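# Stostlow hand-held gripper kit: notes from the open day

I drove out to Sumham in March to see the Stostlow kit, because our workshop had been offered a pair and I wanted to hold them before anybody signed anything. The invitation promised "natural manipulation data from day one." I have read that sentence on other people's brochures.

The kit is two grippers you hold in your fists, each with a marker cube that the software tracks, plus a shoulder harness and a lot of cable. You do a chore with the grippers, the system records where they went and how far the fingers opened, and in theory a robot arm later learns the chore from you. There was no arm at the open day. I asked, and was told the arm was at the Molgate site. So what I'm reviewing is the half of the product that a person wears.

**Comfort.** Better than I expected for 8 minutes, worse than I expected for 20. The harness straps sit well enough on the shoulders and the buckles don't dig in. The grippers are another matter. The weight is all out in front of your hand, and by the end of my turn my wrists were complaining. The presenter said users adapt in a week. He had no figures for that.

**Grip.** The curved fingers are good on rims and edges. Bowls and cups were easy, even for me. Small flat things were much harder, and I chased a coin over the tabletop until somebody took pity and slid it to the edge. The demo staff stuck to objects the fingers like. I'd want to try it on a wet plate, a plastic bag and a zipper before believing any talk about household chores.

**Tracking.** The claim on the handout is 100 percent recovery after the markers are briefly hidden. I turned my wrist inward on purpose and the trace on the monitor jumped, then settled. Is that recovery? I suppose so, but the jump is still in the recording, and they were vague on whether it gets cleaned up or thrown out. Of the 17 takes in my session, the software flagged three. I would have flagged more.

**Setup.** Cables everywhere. A wireless version is "on the roadmap." Calibration took longer than the demonstration that followed it, and it had to be redone after lunch. If you have a small shop with people walking through, plan on giving up a corner of it for good.

**Software.** Plain and quick. Takes are easy to name, replay and delete, and I never had to ask where anything was. It's the best part of the package and it got the least attention all day. Export only works in their own format for now.

**Price.** Not on the handout. I had to ask twice, and the number I got didn't include the harness. Dissanayake sells a simpler single-hand set with a published price list, and for tabletop work I can't see what the second hand buys you unless your tasks need both.

My verdict is to wait. I'd go back if they put the arm in the same room and let visitors watch it repeat a chore that one of us had just recorded. Until then I'd give it a cautious three out of five, with most of that going to the software. 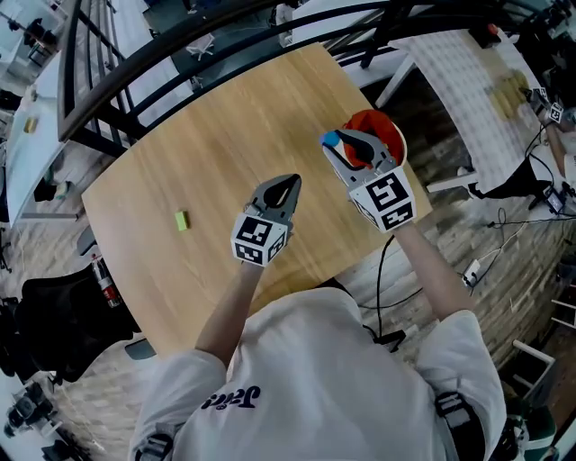

**Sunil Ranasinghe:** Fair on the wrists, too harsh on the second hand. We've had the two-hand kit since the fall, and try opening a jar with a single gripper. You're right about export, though. We ended up writing our own converter, and it breaks every time they push an update. Did they say anything to you about left-handed users? I've asked them twice and got the brochure back both times.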